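Revised house rules for robotic suturing practice

The Hultari Surgical Skills Centre has adopted a revised set of house rules for bench work with robotic needle drivers. The rules apply to all sessions held at the Fonthorpe site and replace the guidance issued when the suturing bench first opened. They were drafted by Peiyu Lu, who leads on standards for the Centre, following a review of 271 session records kept over the past year.

The main change concerns the handling of a free needle. Under the earlier guidance, an operator could begin a new stitch as soon as the tissue was judged ready. The revised text requires both instrument tips to be in view before either one moves towards a needle that is not being held. The operator must state aloud which arm will take the needle, and the second arm must remain still until the grasp has been confirmed. The same rule applies where part of the motion is carried out by software under supervision.

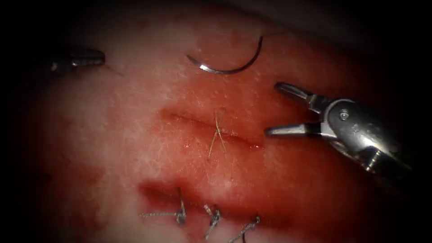
Who may confirm the grasp when the motion is under software control?
The named supervisor for the session confirms it. The supervisor must be at the console, must have a clear view of the needle, and may not pass the duty to an observer.

The second change concerns views from cameras carried on the instruments themselves. These views are close to the work and are useful for judging the position of a thread, but a large part of the surface may be hidden by the tool or lost in glare. The rules now state that a close view must never be the only view relied upon when tension is applied to a thread. A second view must be open on the console at the same time. Where the second view is lost, both arms are to be stopped and the thread left slack until it is restored.

Operators are also asked to check the lighting before the first stitch of each session and to note the setting in the record. Reviewers found that records without this note were difficult to compare with one another.
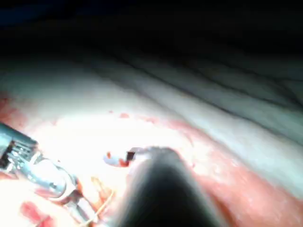
What should an operator do if a thread passes out of sight behind an instrument?
The operator should stop, hold the present position and ask the supervisor to check the second view. Motion may resume once the whole length of thread between the tissue and the jaws has been accounted for.

A third section deals with contact between instruments. Light contact is sometimes unavoidable in a narrow field, and the rules do not forbid it. They require that any contact lasting longer than two seconds be entered in the record, with the time and the arms involved. Contact that changes the line of an instrument ends the session until the arms have been inspected. Inspection follows the Kernus checklist, which has 11 points and takes roughly ten minutes to complete.

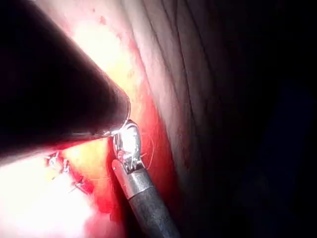

Instrument work beside a line of placed stitches, seen at close range.

Session records will in future be stored in the Cai archive under a single form. The form asks for the names of the operator and supervisor, the tissue or pad in use, the number of stitches placed, and any stop called during the session. Stops are to be recorded without comment on the person who called them. Records opened in January under the previous form need not be entered again.

Staff and visiting users should read the revised rules in full before their next booking. Printed copies are held at the Fonthorpe reception desk, and questions on the wording may be addressed in writing to Peiyu Lu.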